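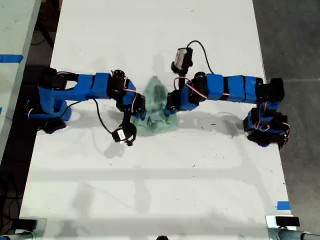 Two blue robotic arms over a green plastic bag on a white tabletop.

Blog > Interviews > Email & Retention
Filed under: Email Marketing, Small Teams

When I finally got Hülya Yurt on the phone, after 3 rescheduled calls and one very apologetic voicemail, she was eating lunch at her desk and rewriting a welcome email at the same time. That is pretty much how she has worked since she took over email at Famidico, the online shop for family board games and puzzles, and I liked her right away.

I wanted to talk about welcome series, the emails people get just after they sign up for your list. Most shops set theirs up once and forget it. Hülya's was like that too when she arrived in March.

"It was one email with a discount code in it, and then silence until the next sale," she told me. "I signed up with my own address and I felt like I'd been handed a coupon by somebody walking the other way."

So she started by reading. Before writing a word, she went through old customer service messages, the kind that usually stay in the support inbox forever (she uses Prakden to sort hers, and says any shared inbox would do). People kept asking the same things. Is this game too hard for a six-year-old? Can two people play it? What if a piece is missing?

"Those questions were my emails," she said. "I had the subject lines right there, in the customers' own words. I've never come up with anything better sitting by myself with a cup of tea, and believe me, I've tried!"

The new series has five emails, and the discount code has moved to the second one. That made her boss nervous, and I have to say it would have made me nervous too. The first email simply asks who you play with: little kids, teenagers, or other grown-ups. You click one, and the rest of the series follows from that click. In the first month, 37 percent of new subscribers clicked an answer, and first orders from the list went up 19 percent over the month before.

She is careful with that second number. "We also had a good month in general. I wouldn't put it on a billboard."

I asked where she learned to write like this, because her emails do sound like a person. She gave the credit to her first job, at Kılıçarslan, a small agency where every draft was read out loud to the whole room before it went to a client. "Horrible," she said, laughing. "You hear every fake sentence. I still do it, only now I close the door."

There have been flops, of course. A plain-text note about a game night in Banstead went to the entire list by mistake, and she spent the afternoon answering replies from people who lived nowhere near it — although 21 of them wanted to know when there would be one in their town. She saved those names and is planning to write to them first when the next dates are set.

Before we hung up I asked what she would tell someone with a single tired welcome email and no time to fix it. She thought about it for a while, and I could hear her typing.

"Add one question," she said. "Just one, and make it something you'd really like to know. Then read the answers yourself for a couple of weeks before you automate anything. Sorry, I need to send this email now, is that all right?"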